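Thread, because I promised Hằng Phí I'd write up the gripper comparison properly and I've been putting it off since January.

We've had two sets of finger pads going on the hand-held gripper – the soft ribbed orange ones and an older flat pair Jarosław Tokarz cut for us at Prultstead. Same wrist camera, same markers, kitchen tasks only.
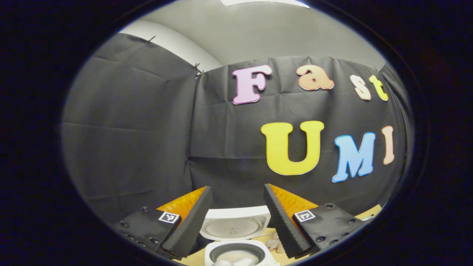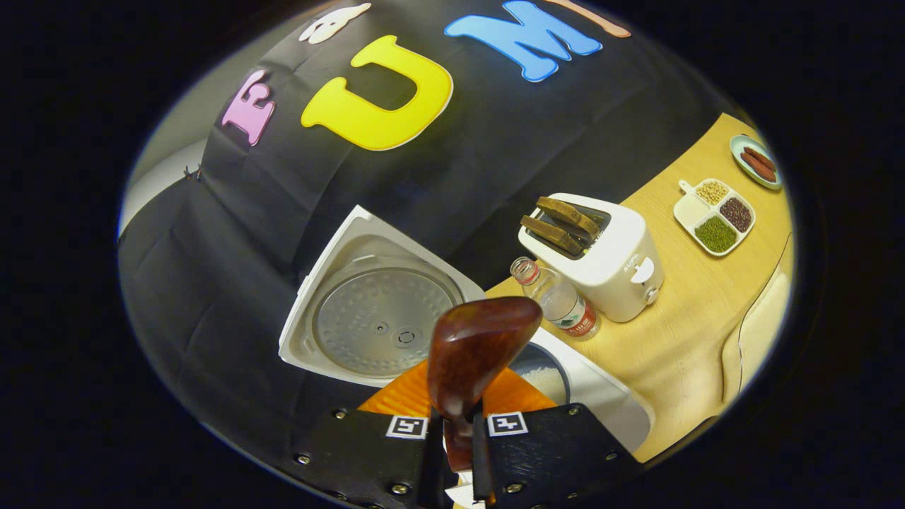 Rice cooker station, orange pads on.

What I care about most is how a pad behaves on something smooth and rounded. The flat pair wants you lined up just so, and I kept going back for a second try. The orange ones forgive a crooked approach, which my tired wrists appreciate more than I can say!

So far I've kept 1,354 demos out of 2,000 attempts. I threw out 75 for lost markers alone, nearly all from me tilting too far while reaching over something tall.

Yhon Correa asked about the lens. Yes, it's very wide, and yes, it bends everything near the rim, but I'd still take it over the narrow one we tried first – you keep both fingers and most of the table in view the whole time.

Next I'm moving the orange pads over to the Hukex arm, and I'll post the slip numbers when I have them.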